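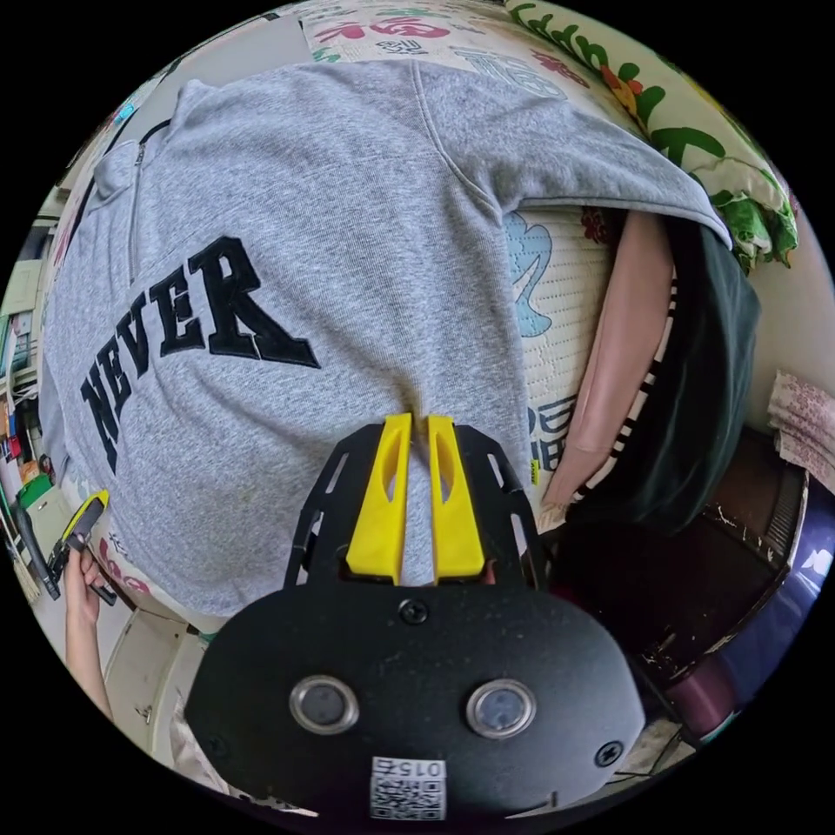 Illby, May

I've spent nearly the whole month on grasp detection, and I'd like to complain about grey fleece for a bit.

A quick recap for anyone who skipped the last post. I'm writing the perception and planning side of a folding stack called Flemano. It takes wide-angle video from hand-held grippers, works out what the fingers are doing to the cloth, and turns that into something a two-armed policy can learn from. The hardware is sorted. The software is me, a secondhand desktop under the stairs and a lot of tea.

My original plan for spotting a pinch was dead simple. The fingers are bright yellow, so you segment the yellow, measure the gap between the two blobs, and when the gap gets small and stays small you call it a grasp. I had that going in an afternoon and was very pleased with myself! Then I ran it on the hoodie clips and it fell to bits. With the fingers that close together the colour mask merges them into one blob, and the gap reads as zero whether there's a fold of fabric between them or just air. On a tea towel I'd been getting away with it. On a sweatshirt, where a pinch in the middle of the panel might catch a small fold or might catch nothing, I was labelling grasps that never happened.

So now there are two checks. The first is still the gap, but measured at the finger bases, where the black body gives me a decent edge to work from. The second looks at how the cloth moves near the tips over the next few frames. If the fabric travels with the fingers, it's a grasp. If the fingers travel and the fabric stays behind, it isn't. Obvious once you've written it down, and it took me six evenings to write down.

The motion check wants texture to track, and this is where my grumble about fleece comes in. Plain heathered grey gives the tracker next to nothing. It'll happily latch on to specks of lint, which I'm oddly grateful for, and it adores the lettering. Big black block letters spelling NEVER are about the best fiducial I could have asked for (and a fairly blunt comment on my release schedule). The printed mat is the opposite problem – loads of lovely strong corners, none of them on the garment. My first version kept reporting that the hoodie was perfectly still when it was really tracking the bedding. I've since added a rough garment mask so only points inside the sweatshirt get a vote.

Then there's the lens. Everything toward the rim bends like mad, and I went back and forth on whether to undistort before tracking or after. Undistorting first makes the maths nicer but smears the edges into mush, and the other gripper is often sitting out there on the left with only a bit of yellow showing at its tip. I've ended up tracking in the raw fisheye image and converting the points to rays afterwards. It's cheaper too, because I'm only converting a handful of points and not a whole picture. If you do the same, please check your calibration file is for the right lens. I lost a full evening to that and I don't want to talk about it.

For labelling I'm using Jotstead, a little annotation tool I wrote over the summer holidays and keep meaning to tidy up. It now has a scrub bar that snaps to suspected grasp events, so I can tap through them with one key for yes and another for no. I'm up to 788 labelled events, and my thumb has opinions. The next job is letting it sort by how unsure the detector is, so I stop wading through the easy ones.

Planning is still on the Boersma branch and still a bit of a dog's breakfast. It picks a sleeve, picks a fold line and then changes its mind halfway across when the hood bunches up and the outline shifts. I reckon the fix is to commit to a fold line once both grippers have hold, and only replan if one of them lets go. That relies on the grasp detector being trustworthy, hence this month.

I'll push the new detector once I've stopped renaming the config keys. If you've got a favourite way of tracking points on boring fabric, the comments are open – I'm especially keen to hear from anyone who's had a go with black socks.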